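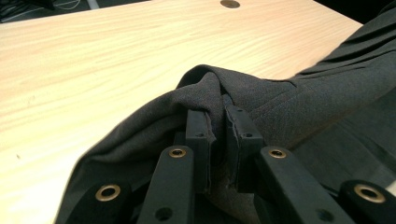
Dark grey cloth pinched between the finger pads of a hand-held gripper.

Aug 14, 2019

I had a call from the Castaño workshop in Waswood this week, and it wasn't the cheerful sort. They've stopped all work with their cloth-handling grippers after one of them failed to let go when it was told to. The jaws stayed shut on a fold of fabric for 34 seconds – which doesn't sound long until you've stood there watching it (I have, with a different make, and I aged a bit).

No one was hurt, I'm glad to say! The person on the bench had both hands well clear, and the only casualty was a trouser leg with a nasty crease and a small tear near the seam.

The gripper is one of a batch of 35 that came from Aradcombe in December. The fault seems to be in the release, which can stick when thick cloth gets drawn right down between the pads. Thin shirts and tea towels had gone through for months without any bother, so it was only when they moved on to heavier stuff that it showed up. Castaño has since tried the same fold on the other units and got 10 of them to stick as well, and that's a lot more than I'd want on my bench.

Aradcombe is sending out a new spring and a stiffer release lever, and wants the whole lot kept switched off until they're fitted. If you've got one at the Cornness site, that means you too – please unplug it, put a label on it and don't try to prise the jaws open with your fingers. I've asked when the parts will turn up and I'm still waiting for a reply.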